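Draft code sets rules for testing home robots in simulation

Companies that train household robots in simulated homes would have to keep fuller records of how those homes are built, under a draft code of practice put out for comment by the Breneck standards office.

The code is voluntary and covers two-armed mobile robots meant for work inside houses and apartments. It deals with what happens before a robot is tried in a real building, when its software is run through rendered rooms on a computer. Breneck says many developers now do most of their early safety checks this way, and that until now each firm has decided for itself what to write down.

Comments are open until the end of September. The final version is expected early next year.

The main requirement is a room register. For every simulated room used in a safety claim, the developer would list the floor and wall surfaces, the type of door and handle, the width of the doorway and the friction values given to the floor. If any of those are changed between runs, the change has to be logged and the earlier runs kept.

A developer would need at least 30 different rooms before making a general claim about moving through homes, and 800 completed runs across them. Runs that end early count as failures unless the log shows a computer fault. The draft says a developer can't drop a room from the register after seeing the results.

Two companies took part in a trial of the draft over the winter. Drorora, which makes a two-armed robot for home care, said the register took its staff longer than expected to set up but was easy to maintain afterwards. Hellon, a smaller firm that licenses simulation software, said the rule on keeping old runs would mean higher storage costs and asked for a time limit. Breneck has proposed 4 years.

Doors get a section of their own. Rooms in the register must include lever handles and round knobs, doors that open toward the robot and doors that open away from it. The robot has to be tested with both arms attached and moving, even when the task needs only one, so that contact between the free arm and a wall or door is recorded.

The draft also covers the robot's own camera view. Developers would have to save images from the robot's viewpoint at set intervals during each run, including runs where the view is tilted or where the robot's body takes up part of the picture. Breneck says some of the records it looked at held only tidy overhead views, which were no help in working out what the robot's software had to go on.

Surface finishes are another point of debate. The draft asks for a mix of plain and patterned finishes, with stone and timber patterns both represented, and for at least 3 lighting levels in each room. Hellon wanted this left to developers. Drorora supported it, and said its own early rooms had been too plain to be much use. 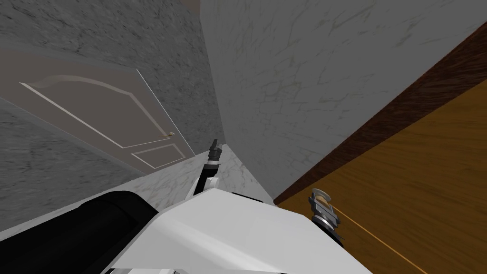
What happens next

Breneck will hold an online session for developers and housing providers before comments close. Written comments can be sent by email or through the form on its website, and will be published unless the sender asks otherwise.

The Lysenko housing trust, which runs supported apartments and has been approached by several robot makers, said it would ask suppliers to follow the code once it is final. The trust already requires a supervised trial in an unoccupied apartment before any robot is used near tenants – that rule will stay in place whatever the simulation records show.

The draft takes the same line. Simulation results can be used to decide whether a robot is ready for a supervised trial, but they can't replace one. Developers who quote simulation figures in advertising would have to say that the figures come from simulation, in type the same size as the claim.

A separate code on outdoor delivery robots is on hold until the household version is finished.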